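Equipment planning for the new year: where the two-arm cell stands

Members have been asking since July what is happening with the packing cell, and whether the money set aside for it is still there. It is. None of it has been spent on hardware yet, and the order of spending has changed. What follows is the current plan, the numbers we are willing to stand behind, and the decisions still open.

The original request came from the Graltevside depot, which packs mixed grocery parcels for small shops and for home delivery. The parcels are awkward work. An order might be two cans, a box of crackers and a jar, and the next one is nothing like it. Graltevside packs 800 parcels on a normal day and a good many more before the holidays. The depot manager asked for a fixed two-arm station that could take over the smallest orders and leave the bench staff for the larger ones.

Cameron Pringle took on the planning and visited two suppliers in the spring. Both gave a fair demonstration. Both also wanted a deposit before they would tell us how the arms coped with our own stock, and that is where the first version of the plan stopped. We have bought equipment on the strength of a demonstration before. The label applicator at Nornport is still under a sheet.

The revised plan puts a simulation stage ahead of any purchase. Urquhart, the integrator we used for the conveyor work, offered to build a model of the station and run picking trials in it for a fixed fee. The fee comes off the price if we go on to order from them. If we don't, we keep the results and can show them to anyone else who wants to quote. The project is being run under the name Namo, so if you see that on an invoice or a calendar entry, it is this.
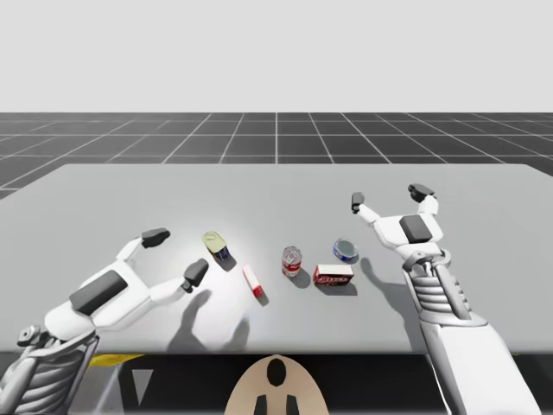 Budget lines for the simulation stage are small next to the hardware, but they need explaining as they were not in the spring paper. The fee covers the model of the station, a set of item shapes, and 3000 trial runs with the items in changed positions each time. We asked for ordinary goods in untidy positions, and the early setups follow that: one has an upright soup can in the middle of the table, a small yellow-and-blue can tipped on its side, and a red box lying flat between the two arms. A can that has fallen over is a daily event at Graltevside, and a gripper that can only deal with standing cans would need a person beside it all shift. The fee does not cover scanning our full product list. That would be a separate charge per item, and for now we have asked for generic shapes, with 20 of our best sellers to be added in the second round.

What we want from the trials is a short list of figures that we can put into a purchase order. The main one is how often an item is picked and placed without a second try. Pringle's view is that the cell starts to make sense once it can handle 65 percent of small orders with no help from staff. Below that, the time spent clearing up after it eats the saving. That figure was worked out from the depot's own order records and the current hourly rates, and it will need to be done again if rates change in the spring.

The second thing we want to know is which gripper to budget for. Two-finger grippers are the cheaper option and the spares are easy to get. Suction heads are quicker on boxes but less happy with bagged goods, and they need an air supply that the back wall at Graltevside does not have. Running the line would mean closing one bay for several days. The facilities estimate for that is in the appendix to the plan and is, in our opinion, on the low side.

Costs that tend to get left off the first page are now on it. These are guarding and floor marking, a spare set of fingertip pads, two days of training for each shift, the service contract from year two onward, and a bench that can be bolted down. The current benches at Graltevside are on wheels and will not do. We have also added a line for staff time during commissioning - the conveyor job took far more of it than anyone had written down, and it came out of the overtime budget in the end.

Results from a model do not carry straight over to a working bench, and Urquhart has said so in writing. Real cans have dents and real boxes have loose flaps. For that reason there is a second gate in the plan. If the trial figures are good enough, we will rent one station for a month and run it at Graltevside on live orders before committing to buy. Rental is priced in the plan as its own line and is not refundable.

The question of leasing instead of buying is still open. Leasing spreads the cost and includes repairs, but the term on offer is longer than we would like for equipment that may be out of date before it ends. Finance has asked for both options to be laid out side by side over the same number of years, with the resale value of the purchased cell set at zero. Pringle is preparing that now.

Nornport has asked whether it could share the cell. The answer for the moment is no. The station will not be built to move, and the two depots use different parcel sizes. If the Graltevside trial goes ahead, a request from Nornport can be considered in the following budget round, and the model could be changed to suit their bench at a lower fee than starting fresh.

Copies of the plan are available from the planning office. Comments on the cost lines should go to Cameron Pringle before the budget is closed, and anyone at Graltevside who has a particular item they would like included in the second round of trials should give the name and pack size to their shift lead.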